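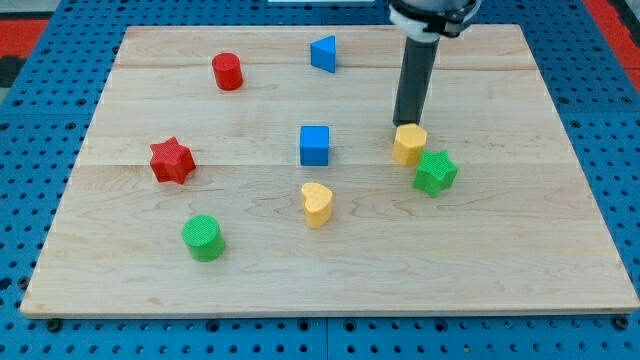

17 Jun 2019

Small grocery chain says it will not chase the discounters

Flukero has 60 grocery stores, most of them in towns where the big chains never wanted to build. For seven years its prices were a little higher than in the city, and the customers accepted it. Then Brandico, the discount chain, began to open stores on the highways outside these same towns.

I met the head of buying at Flukero in the company's office, above its oldest store. The first question was the simple one: is the company afraid?

"Afraid, no. Awake, yes," the buyer told me. "In the first four weeks after a Brandico opens, we lose people on the weekend. They do a big shop over there, paper towels and cereal and pop. But on Wednesday they come to us for milk and tomatoes, and then we have to be good."

In May the chain lowered the price of 3,881 products. I asked how they were chosen. The answer was that the stores chose them. Each manager sent a list of the things customers complain about at the cash, and the buying office worked from those lists.

"We expected meat to be first. It was cheese and coffee," the buyer said. "Also dish soap, which surprised me very much."

Not all suppliers were happy. Martens, which delivers most of the chain's dairy, agreed to share the cost of the lower prices until autumn. Nanadent, a maker of toothpaste and mouthwash, did not agree, and its products now have half of the shelf they had before. The buyer did not want to call this a punishment.

"They have their price and I have my shelf. We are still talking. I was on the phone with them this morning – a friendly call, but long."

We spoke also about the store brand, which Flukero started late and, in the opinion of many customers, badly. The first labels were grey, and people thought the food was old. The new ones are green and yellow. The buyer says that flour and canned beans are selling well under the new label, and that the frozen pizza is not, "and it does not deserve to."

Home delivery will stay limited to seven stores for now. The distances are long, the drivers are hard to find, and an order of two bags does not pay for the gasoline. Customers in the other towns can order by phone and pick up at the side door.

I asked if prices will go down again before winter. The buyer thought about it and looked at a paper on the desk.

"Some of them, yes. Eggs, I hope. Fruit I cannot promise, that depends on the weather and on the dollar. If I promise cheap strawberries, people will remember it, and they will tell me in the parking lot."

The next Brandico is planned four kilometres from the building where we were sitting. It should open in the fall, and Flukero is putting in a new bakery counter downstairs before then.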